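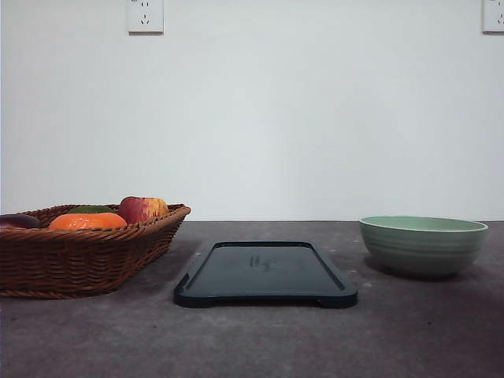 A fruit basket, a tray and a bowl are enough to keep a kitchen counter in order. Setting them up takes about 9 minutes.

Start by wiping the counter and letting it dry. Put the basket against one end, where it won't be in the way when you cook. Firm produce goes in first - eggplant, oranges, apples - and anything bruised gets used that day.

Next, set the tray where you usually work and stand the bowl on it. Use the bowl for fruit you have washed and plan to eat soon. The tray catches drips and lets you move everything at once.
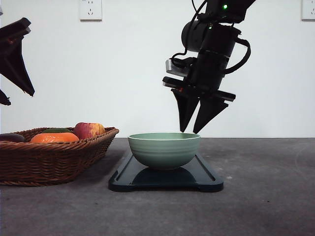

Charmaine Chauke wrote to ask whether a folded dish towel would do in place of the tray. It will, but change it daily, as a damp towel under a bowl starts to smell.

At the end of the day, wash the bowl and tray by hand and put them away. Leave only the basket out overnight.

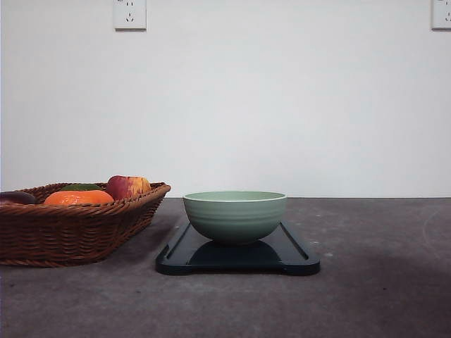
Once a week, empty the basket too. Shake out the crumbs over the sink, brush the weave with a dry vegetable brush, and wipe the rim with a barely damp cloth. Don't soak wicker. Let it air for an hour before the fruit goes back in.

Last updated: June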